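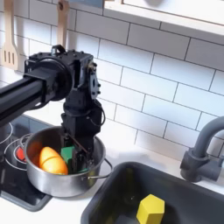 Abb. 1: Spielküche mit Topf auf dem Kochfeld, im Topf das Ei und ein grüner Baustein. Rechts die Spüle.

Einheit 5: Rollenspiel und Spielküche
Handout zum Seminar, Evanthia Raptis

So, wie letzte Woche versprochen, hier meine Notizen zur Spielküche, ein bisschen aufgeräumt (ein bisschen!). Lest sie bitte bis Sonntag, dann können wir gleich in die Diskussion gehen.

Mich interessiert an der Spielküche vor allem, was im Topf landet. In Abb. 1 liegen ein Spielzeugei und ein grüner Klotz nebeneinander, und genau darüber möchte ich mit euch reden. Das Ei ist ein Ei, da gibt es wenig zu deuten. Aber der Klotz? Der kann Brokkoli sein, Seife, ein Stück Zaubergurke – je nachdem, wer gerade kocht. In der Spülschale liegt noch ein gelber, sechseckiger Klotz, den würde ich persönlich ja als Käse durchgehen lassen.

Merkt euch dafür zwei Begriffe:

Realistisches Material: sieht aus wie das, was es darstellt (Ei, Topf, Wasserhahn).
Offenes Material: bekommt seine Bedeutung erst im Spiel (Klötze, Tücher, Kastanien).

Ich mische immer beides. Jüngere Kinder steigen meist leichter über den Topf und das Ei ein, die älteren erfinden mit den Klötzen ganze Speisekarten. In meiner alten Gruppe gab es wochenlang nur »Klotzsuppe«, mit Nachschlag!

Zum Aufbau: Kochfeld und Spüle gehören für mich nebeneinander, mit etwas freier Arbeitsfläche dazwischen. Dort wird geschnippelt, abgestellt und gestritten. Und bitte nicht 200 Teile in die Kiste werfen, sonst wird nur ausgekippt.

Aufgabe für das nächste Mal: Beobachtet 5 Minuten lang ein Kind beim Kochspiel und schreibt mit, welches Teil welchen Namen bekommt. Wechselt die Bedeutung zwischendurch? Wer bestimmt das? Drei Sätze Auswertung reichen mir, handschriftlich ist völlig in Ordnung.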